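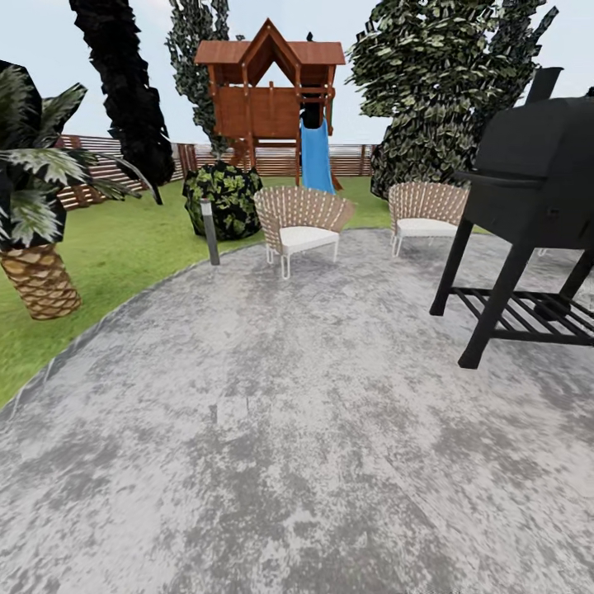
Why do hunters miss deer at distances they could hit on paper all summer?

Mostly they guess the range wrong, and then they hold for the guess. A rifle zeroed at the bench in July will do what it was told. The trouble comes in November, when a buck across a draw looks like 200 yards to one partner and 350 to the other, and both are prepared to argue.

Chapter 9
Judging Distance in the Field

Ezequiel Paredes guided out of Tlapale for most of his working life, and he kept a notebook of his clients' range estimates next to the measured ones. It holds 3,566 entries. Of these, 1,254 were off by enough to turn a clean shot into a long walk. Paredes included his own guesses – 146 of them – and was decent enough not to leave out the bad ones.

His notes show the same errors turning up in the same kinds of country. Animals seen across a canyon look farther than they are. So do animals in dim light. A deer on open, flat ground in full sun looks close, and the hunter shoots under it.

We begin with the unaided eye, on the theory that batteries die. Rangefinders come in the second half of the chapter.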